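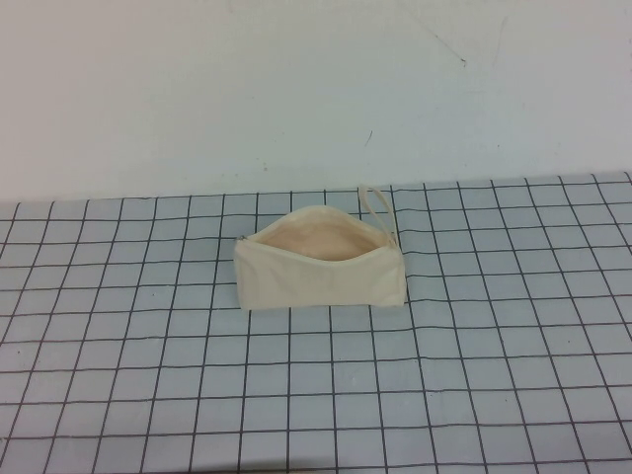
The canvas pouch, open.

Graziella Costa kept her ferry money in a pouch like this one. In June she counted it again: 17 coins, and the ticket to Dirnavport costs 200. Her brother had written only one line from there, "The sea is quiet, come."

She told the baker in Javthorpe that she would leave soon. He had heard this before – he gave her the bread and did not smile.

At night she put one more coin inside and left the zipper open, so the money could breathe. Her mother always did it so. Then she lay down and listened for the ferry.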